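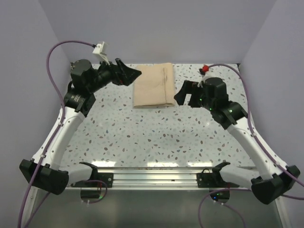
A folded beige cloth on a speckled surface

What Are Vitamins?
By Yusri Siregar, March

Your body is busy all day. It grows, it fixes small cuts, it fights germs. For this work it needs vitamins. They come mostly from food, and you need only very little of each one.

There are 2 big groups. Some vitamins mix with water, for example vitamin C. Your body keeps only a little of vitamin C, so you should eat fruit and vegetables often. Other vitamins mix with fat, like A and D. These can stay in the body for longer time.

Vitamin D is special – your skin can make it when the sun shines on it.

How small is the amount? Vitamins are measured in milligrams, or even smaller. To make one gram you need 1000 milligrams. One gram is like a paper clip!

Some children take vitamin tablets or gummies. They can look like candy, but they are not candy. Too much can make you sick. Take them only when a grown-up gives them to you.

Related
Why Do We Need Iron?
What Is Inside an Orange?
Milk, Bones and Calcium
How Your Stomach Works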